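The upholsterer on Nelard Street who won't do your sofa

Went to see her at eight in the morning because that's the only time she talks to people. By nine she wants the radio on and no one in the doorway. She asked me not to use her name, the shop is called Stadetti and she says that's plenty.

Stadetti does chairs. Dining chairs, wing chairs, the odd piano stool. No sofas. I asked why and got a look.

"Sofas are a back injury with cushions," she said. "I did sofas for years. You need a second person and a bigger door."

She started out in Bandcombe, at a factory that made seating for restaurants and movie theaters. Booths mostly. She was 19 and wanted money for a car. They put her on seat pads, same pad all day, foam then batting then vinyl, staple, flip, staple. At the end of a good week she'd done 800 of them.

"People hear that and go oh how awful. It wasn't awful. My hands learned everything there. I can tell you if a corner's going to pucker before I've pulled it."

Did she like the work?

"I liked the car."

The factory closed the Bandcombe line and she got a job with an old man who did antiques. First week he had her take a chair apart and nothing else. No fixing. She pulled tacks until her thumb went numb, and he made her keep every layer in order on the floor so she could see what the last person did, and the person before that.

That's still how she works. Every chair gets stripped down to the frame and every layer gets looked at. She's found hairpins, a movie ticket, a grocery list, horsehair so old it came out like felt. One chair had 5 covers on it, one on top of the other, because somebody in the family never wanted to pay for the stripping.

"Green on the bottom. Beautiful green. The customer saw it and said oh, that's my grandmother's kitchen. So we went and found a green."

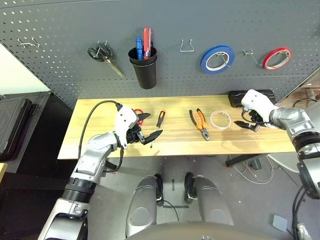
Finding the green took longer than the chair did. She buys most of her fabric from Perić, a mill outlet a couple hours north, and she drives up there herself because she doesn't trust a screen for color. I said surely they send swatches. They do. She doesn't trust those either, a swatch is too small, it never shows you what the pattern does across a whole back.

We got onto prices. She got a bit louder here.

"A chair takes me 3 days if it's nice to me. Then somebody comes in and says well I can get a new one for less than that. And you can! Go get it! I'm not stopping you."

She does say no to a lot of work. If the frame is stapled particle board she'll tell you it's not worth your money. If the joints are loose she wants them reglued before she'll touch the seat, and she won't be talked out of it - a good cover on a wobbly chair is throwing fabric away, she says, the frame keeps moving and the seams go. People get annoyed. Some come back a year later.

What should someone look for if they're buying an old chair to have redone? I thought she'd have a long answer. She didn't.

"Pick it up. Is it heavy? Good. Sit in it, wiggle. Does it talk? Then smell it."

Smell it?

"Smoke you can get out, mostly, when the stuffing goes. Cat, no. Cat's in the wood."

She's had three apprentices. One stayed. The other two were fine, she says, one of them was better than fine, but the first months are all tack pulling and the pay is what it is. She worries some about that, who does this after. Then she said she didn't want to be in one of those articles about dying trades so please don't write it that way. OK.

"It's not dying. I've got a wait list till August. There's chairs everywhere. What there isn't is people who want to sit on a bucket and pull tacks."

I asked if she'd take on a fourth. Maybe. They'd have to be okay with the radio.

What about her own chairs, at home? Long pause. She has a set of dining chairs she bought at an estate sale when she opened the shop, always meant to do them, never has. The seats are gone on two of them. When company comes she puts a folded towel down and hopes they dont ask.

"Don't put that in," she said, and then said fine, put it in.

By then it was getting close to nine. There was a wing chair waiting upside down with its webbing half off and she'd already looked over at it twice. Last question, I said, any advice for people who want to try it at home?

"Start with a drop-in seat. The kind that lifts right out. Four screws, one square of fabric. Don't start with your mother's armchair, I'm begging you - I get those in a trash bag."

Stadetti is open mornings, ring the bell. No sofas.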